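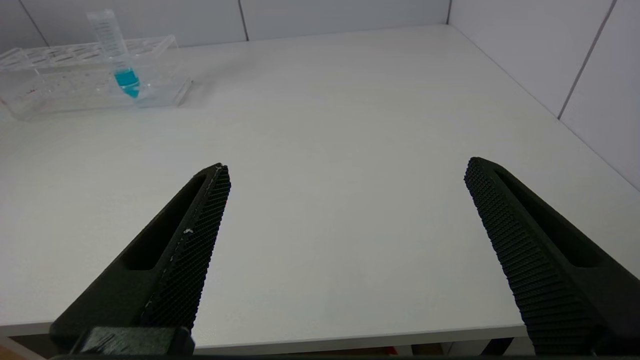
Chapter 3
Lights Over the Marsh

On still nights in June, people who live near the Brendalo marsh see small pale lights hanging low over the reeds. The lights drift, go out, and come back somewhere else. Walk toward them and they seem to back away. Stories about lights like these turn up in so many places that you could fill a bookshelf with them! In some they are lost travelers with lanterns, and in others they guard buried money. The village of Stitano has a version in which the light is a miller looking for his mule, and I have never heard a good explanation of what the mule did to deserve it.

The usual name in English is will-o'-the-wisp, and an older Latin one is ignis fatuus, or "foolish fire." For a long time the popular answer was swamp gas. Dead plants rot underwater, the rotting makes methane, the methane bubbles up, and something sets it burning. It sounds great. The trouble comes when you ask what the something is. Methane doesn't catch fire by itself at the temperature of a marsh, and a lot of witnesses describe a cool, bluish glow with no heat and no smoke at all.

So we have a puzzle with several pieces, and this chapter is going to pull them apart one at a time. Some lights may come from slow chemical reactions in gases that glow without really burning. Some are headlights on a distant road, bent by layers of warm and cool air (Section 3.2 has a lovely case of this, where the road was 30 miles off). Some are glowing fungi on rotten wood. And a few reports are still hard to match to anything, and those are the ones I enjoy most.

Rafia Zaidi spent two summers at Brendalo collecting reports, and her notebooks run through the whole chapter. She asked every witness the same things: where were you standing, what was the weather doing, how long did it last, and had you heard the stories before? That last question matters more than you might think. Her friend Deividas Lill, who grew up in Stitano, was sure he had watched a light follow him for 40 minutes as a boy. When the pair of them went back and walked the path with a compass, he began to wonder whether the light had moved at all, or only he had. We'll go through that walk in Section 3.3.

Before you start, write down what you would expect to see if the swamp gas idea were right. Would the light flicker? Would it show up in the rain? Would it smell? Keep the page handy, and don't change your answers as you read. You'll want them for the activity in Section 3.4.

Words to know: methane, combustion, refraction, bioluminescence, eyewitness report

3.1 What the Witnesses Say

Let's begin with the oldest report in the Brendalo notebooks, told by a woman who was cutting reeds at dusk.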